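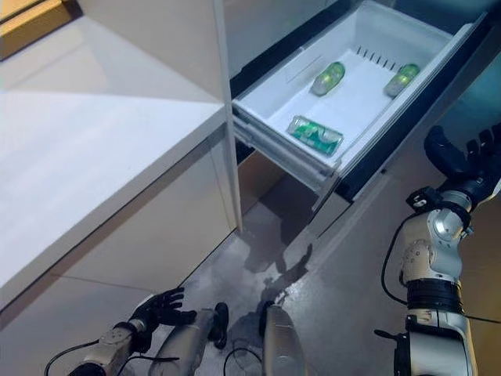
Trirnier open day — anyone else go?

Posted in: Home Robotics / Events and Demos

gravelpit_dan
Went to the Trirnier open day on Saturday and wanted to get this down before I forget it. They had the Kivotard unit in a mock kitchen, working at a fridge with a freezer drawer at the bottom. The job was cans and the drawer. Three green cans in the drawer, two arms, black hands with proper fingers. We stood behind a rope for the whole run.

My short review: it's slow, and I'm not sure what I was supposed to take away from it. The handout says 1,677 practice runs on kitchen tasks. Fine. It doesn't say how many of those went right, and when I asked, the guy at the desk told me the number was "being prepared." I've been hearing that since October.

mossybrick
I was in the 2 pm group. I thought it was pretty impressive? It's a low drawer, the cans are lying on their sides, and they're shiny. Three years ago you'd have seen a box on wheels poking at a foam block.

gravelpit_dan
Sure, but three years ago they weren't asking people to sign up for a waiting list on the way out.

tallow
Did they let anyone else load the drawer? That's the one thing I always want to know. If the staff put the cans in, I don't care how well it goes.

gravelpit_dan
Staff only. A woman near me asked if she could move one can and they said maybe in the afternoon session. Mossy, did they?

mossybrick
No, they ran out of time. They did say the cans aren't placed in marked spots, though. And there was nothing on the floor of that drawer that I could see, just plain white plastic.

tallow
No marks doesn't tell you much. If I drop cans in a drawer for a living I'm going to drop them in the same three places without thinking. Nice and spread out, too. Try it with a bag of peas on top.

hexwrench77
I work with arms (factory ones, bolted down) and I think you're both being a little unfair. A can on its side rolls when you touch it. Round, smooth, nothing to hook a finger on, and the hand has to come down over the side wall of the bin. I'd be happy with that as a student project.

gravelpit_dan
It isn't a student project — that's my whole complaint. If it had been in a lab with a sign saying "work in progress" I'd have clapped.

hexwrench77
OK, that's fair. What did they say about whether someone was driving it?

gravelpit_dan
"Supervised." I asked what supervised meant and got a different answer from each person. One said somebody can stop it. The other said somebody can "assist." Those are very different things and I'd like it in writing.

pennyroyal
Anghel did the same thing at their demo. Lots of talk about learning, then you find the guy in the next room with the headset on. I'm not saying Trirnier does this. I'm saying ask where the next room is.

mossybrick
There was a curtain behind our group but I think it was the coats.

pennyroyal
You think.

tallow
What's with the glossy white kitchen, by the way? Every one of these has a cabinet with nothing on the front and a clean gray floor. My freezer drawer sticks and has a loose runner. I'd pay to see it deal with that.

hexwrench77
Gloss is harder for the cameras if anything. Reflections everywhere. I'd have picked matte if I wanted to cheat.

gravelpit_dan
Good point, I hadn't thought of that. I'll give them the gloss.

Does anyone know if Cindness is still doing theirs? I heard visitors get to bring their own stuff.

pennyroyal
Yes, but it's 90 minutes and you have to book. They take household items, nothing glass. I'm bringing a can with a dent in it.

tallow
Bring two and stack them.

mossybrick
I'm still going back to the next Trirnier one. If they let me move a can I'll post what happens, good or bad.

gravelpit_dan
Do that. And get them to say what "supervised" means while you're there.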